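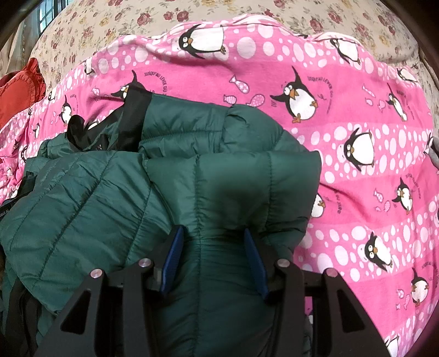
Besuch bei Drorurex: Was kostet uns das Greifen?

Zuletzt aktualisiert: 2020-11-01

Seit May liegt bei uns die Frage auf dem Tisch, ob wir für unsere Textilsortierung Greifer kaufen oder mieten. Also bin ich zum Tag der offenen Tür bei Drorurex gefahren, mit Notizblock, belegten Broten und viel zu vielen Fragen!

Gleich am Eingang ging es um Steppjacken, und das fand ich super, denn genau die machen uns Kummer. Ein Handgreifer mit zwei blauen, gerippten Fingern, dazwischen eine Falte vom grünen Stoff -- so nah kommt man an die Technik sonst ja selten heran. Ich hätte da ewig stehen können (habe ich auch, die Werksführung lief schon ohne mich los).

Dann zum Geld. Der Handgreifer kostet in der Grundausstattung 1494 Euro, ein Satz Ersatzfinger 100 Euro. Klingt erst mal harmlos, aber rechnet bitte die Schulung dazu: 400 Euro pro Gruppe, Anfahrt extra. Mieten geht ebenfalls, allerdings nur mit Vertrag über 19 Monate, und den finde ich für einen Testlauf ziemlich lang. Auf meine Frage nach einer kürzeren Laufzeit hieß es, man könne reden. Na, dann reden wir!

Am Nachmittag war ich noch am Stand von Bradinum, die machen die Auswertungssoftware. Schick, schnell, leider mit einer Preisliste, die ich dreimal lesen musste und immer noch nicht ganz verstehe. Die Lizenz hängt am Arbeitsplatz und die Updates kosten ab dem zweiten Jahr extra. Bei Grgić, die dort Halterungen und Kleinteile zeigten, war es angenehm übersichtlich: ein Blatt, alle Preise drauf, fertig. Der Kaffee war dort übrigens auch besser.

Für unser Projekt Dirwood nehme ich mit: zwei Handgreifer in den Plan, drei Sätze Finger als Reserve, und die Software erst mal als Testversion. Den großen Arm schieben wir ins übernächste Budget -- so gern ich ihn hätte. Das Angebot von Drorurex ist angefragt, und wegen der Lieferzeiten muss ich noch mal anrufen.

Kontakt | © 2020 | Nach oben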